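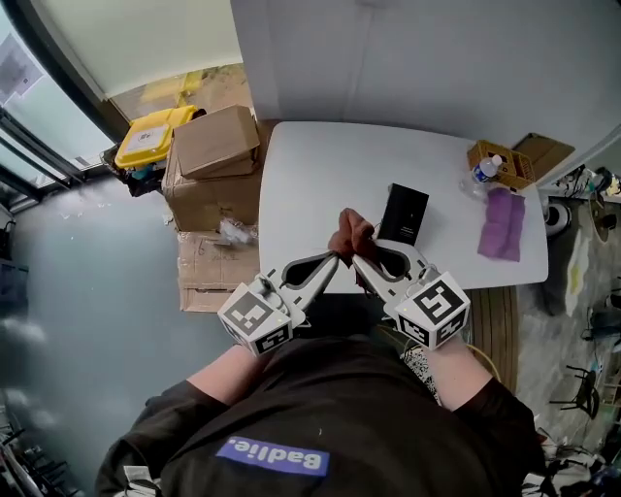
수건 접기 한 번을 끝까지 기록하는 데 얼마나 걸리나요?
숙련된 사람 기준으로 30초 안쪽이고, 처음 해 보는 신입 부원은 그 두 배쯤 잡으시면 됩니다.

제목: Re: [동아리 메일링] Flurkalel 과제, 신입 부원 질문 모음
받는 사람: 로봇 조작 동아리 전체
보낸 시각: 오후 11시 40분

안녕하세요, 다들 과제에 치여 사시죠? 저도 그렇습니다ㅎㅎ 위의 질문은 이번 주에만 세 번 받아서 아예 맨 위로 올렸어요. 나머지는 아래 메일에 답하는 식으로 쭉 써 볼게요. 길어요, 미리 죄송!

> 안녕하세요, 이번 학기에 들어온 신입입니다.
> Tistelby 대회 공지를 읽었는데 궁금한 게 몇 가지 있어요.
> 1) 천 접기 과제는 왜 꼭 손 그리퍼 두 개로 하나요? 하나로 하면 안 되나요?
> 2) 잡는 위치가 매번 조금씩 달라도 괜찮은지요?
> 3) 에피소드를 최대 2,000개까지 낼 수 있다고 적혀 있던데, 정말 다 채워야 하나요?
> 4) Romport에 올릴 때 파일 이름 규칙을 못 찾겠습니다.
> 바쁘신데 죄송합니다. 답은 천천히 주셔도 됩니다!

1번부터요. 한 손으로도 됩니다. 규정에 막혀 있지는 않아요. 그런데 작년에 저희 조가 한 손으로 해 보겠다고 덤볐다가 모서리 하나 잡고 끌고, 놓고, 또 반대쪽 잡고 끌고… 에피소드가 끝도 없이 길어지더라고요. 천이 도중에 말려 버리면 처음부터 다시 펴야 하고요. 양손이면 양쪽 모서리를 같이 들어서 한 번에 넘기면 끝이에요. 올해 Flurkalel은 처음부터 양손으로 가기로 했으니까 신입분들도 양손으로 연습해 주세요. 왼손이 진짜 말을 안 듣는데, 이틀쯤 지나면 좀 나아집니다. 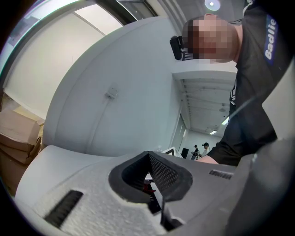 2번, 잡는 위치 얘기는 제가 제일 할 말이 많아요. 위치가 조금씩 다른 건 괜찮은 정도가 아니라 저는 오히려 환영입니다. 매번 똑같은 자리만 잡은 데이터로 학습시켰더니 수건을 살짝 돌려놓기만 해도 허공을 집더라고요(2월 중간 점검 때 보신 분들은 아실 거예요, 그 민망함). 대신 자세는 좀 신경 써 주세요. 집중하다 보면 누구나 그리퍼 위로 몸을 쭉 숙이게 되는데, 여기서도 손은 본체 윗면 너머에 가 있고 머리에 카메라를 두른 얼굴이 거의 위에서 내려다보고 있잖아요. 저도 이 자세로 오후 내내 하다가 목이 나갔습니다. 머리 카메라는 고개를 돌릴 때마다 화면도 같이 돌아가니까, 접는 동안에는 고개를 천천히 움직여 주시고요. 참, 시작할 때 양손을 잠깐 멈추고 있다가 출발하는 것도 잊지 마세요! 이걸 빼먹으면 나중에 구간 자르는 사람이(=저) 웁니다.

3번은 다 채울 필요 없어요. 2,000개는 상한이고, 개수가 많다고 점수를 더 주지는 않습니다. 작년에 Ehlers 팀은 훨씬 적게 냈는데도 저희보다 위였어요. 아직도 조금 분합니다. 저희 목표는 한 사람이 하루에 18개씩, 대신 쓸 만한 걸로 모으는 거예요. 중간에 천을 떨어뜨렸으면 지우지 말고 메모에 '떨어뜨림'이라고만 적어 주세요. 다시 집는 동작도 쓸 데가 있어서 제가 따로 모으고 있어요. 다만 아예 딴 데를 보다가 끝난 에피소드는 그냥 버리셔도 됩니다.

4번, 파일 이름 규칙은 Romport 공용 폴더의 '읽어주세요' 문서 맨 끝에 있는데, 제가 봐도 찾기 힘든 데 숨어 있네요. 이번에 위로 옮겨 놓을게요. 순서는 과제 이름, 조 번호, 본인 이니셜, 일련번호입니다. 띄어쓰기 대신 밑줄을 쓰고 한글은 넣지 마세요. 한글이 들어가면 업로드는 멀쩡하게 되는데 변환할 때 깨집니다. 이것 때문에 밤을 새운 사람이 저희 조에만 둘이에요.

천 잡는 모양도 물어보신 분이 계셔서 하나 더 붙일게요. 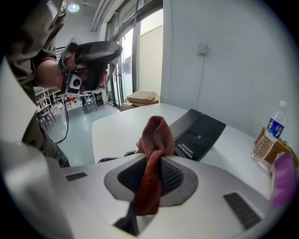 적갈색 수건을 집어 든 듯한 모습, 오른쪽 그리퍼 카메라 시점.

가운데가 이렇게 뾰족하게 솟도록 집으면 들기는 편한데, 그 상태로는 접을 수가 없어요. 접기로 넘어가려면 일단 내려놓고 모서리를 찾아야 합니다. 그래서 저는 연습 순서를 '가운데 집어 들기 → 내려놓기 → 펴기 → 모서리 잡기 → 접기'로 권해요. 처음부터 접기만 하려고 하면 재미도 없고 손도 안 늘어요. 수건처럼 보풀이 있는 천으로 먼저 해 보고, 손에 익으면 얇은 천으로 바꾸세요. 얇은 건 두 겹이 같이 딸려 올라와서 은근히 까다롭거든요.

그리고 다음 모임은 오후 3시에 시작합니다. 그리퍼 배터리는 전날 밤에 꼭 꽂아 두고 가 주세요, 제발요! 아직 조를 못 정한 분은 이 메일에 답장으로 원하는 과제만 적어 주시면 제가 표에 넣을게요. 접기 말고 물건 담기 쪽은 아직 자리가 남아 있습니다.

Flurkalel 접기 조 드림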